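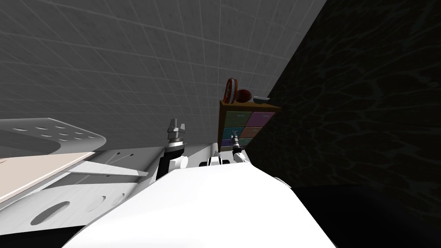
A gray tiled wall running up to a darker one, in a computer-rendered interior.

5 min read

The migration was supposed to take one weekend. It took most of the spring and part of July, and the IT department at Tullis is still finding things.

Tullis makes door hardware. Hinges, closers, the brass plates you push without looking at them. Three plants, one head office, a warehouse system that went in before half the current staff was hired. Nobody's idea of a tech company. But last year the board signed off on moving the whole order book from the old server room to Grideck, a hosted platform, and the CIO was told to make it happen without stopping a single truck.

Trucks stopped. Two days, the first time. Not the end of the world, the CIO told me over a very bad line, but the sales floor still brings it up.

What went wrong was small. The old system kept 1536 customer accounts, and 147 of them had special pricing typed into a notes field. Not a price field. Notes. Somebody's handshake deal, typed in lower case and never looked at again. Grideck read the notes as notes and charged everyone list price. The phones started before breakfast.

You hear this kind of story a lot on this beat. The software does what it's told. The business has been running on something else for years, on memory mostly, and the people doing it never thought of it as a process. They thought of it as knowing the customer.

So the CIO did something I haven't seen often. Stopped the project for a month. Sent the IT staff out to sit with order entry, with shipping, with the returns desk. No laptops the first week. Write down what people do, then come back and tell us.

They came back with 126 workarounds. A few were silly. Most were there for a good reason, or had been once. One clerk was re-keying every order from Stöckli by hand, as the umlaut broke the label printer back in the day and it was the only way to get a box out the door. The printer had been replaced. The re-keying hadn't.

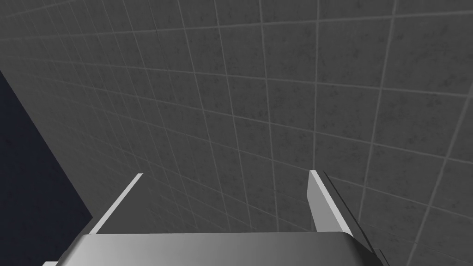
The hardest part of the job, by the CIO's account, was deciding which workarounds to keep. A new system wants every order to look like every other order, same fields, same sequence, no exceptions. Think of a big wall of square gray tiles with thin grout lines between them: stand at a steep angle and the tiles at the top right look much larger than the ones lower down, though it's one regular grid. Big accounts look like that from the sales office. They loom. Put the same accounts in a flat report and plenty of them turn out to be ordinary customers with loud buyers. Around half of the special handling went away after that meeting, without much of a fight.

The rest got built in properly. A small integration shop called Foler did the work, mostly pricing rules and a screen for shipping holds. It wasn't cheap. The CIO wouldn't give me the bill but did say it came out of the travel budget, and that IT did not go to any conferences this year.

I asked what the department looks like now. Fewer people watching servers, more people sitting in other peoples meetings. A couple of the old hands didn't like that and moved on. One went to shipping, of all places, and seems to be teh person everyone calls when a screen freezes.

The second cutover ran overnight and the trucks left at six. There's a third plant still to move. The CIO wants it done before the fall price list goes out, and the plant manager wants it done after.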